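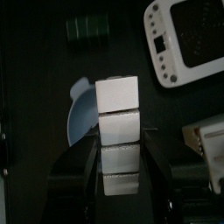
White foam blocks, stacked four high.

Kwadwo Ametepe keeps the parts register for the Tedcombe play kitchen, a set of small household pieces used for sorting and stacking work. The register runs to 3,452 entries, 473 of them for loose blocks. "Blocks go missing first," he said when we spoke on 10th January. "A bowl is easy to find. A block gets under things."

His rule for foam is to stack by face and ignore the edges. Edges roughen with use and give a poor reading of whether a column is true.

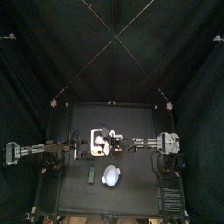 Reshma Matlala disagrees on that point, and holds that a rough edge is useful because it grips the piece above. She would sooner replace a block whose face has gone shiny.

Ametepe accepts this for short stacks. For anything taller he wants the faces checked again, and he has written as much into the Zoslow sheet.

The larger pieces get less attention. The toy cooktop is stored flat, controls upwards,

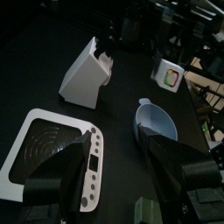
and nothing heavy is to be left on it overnight. Bowls are stored open side up. "Two bowls nested will stick," he said. "Three, and you need a second person."

The register will be revised in July, when the knife block gets an entry of its own.
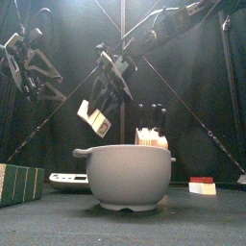
Bowl with tab handle, knife block behind.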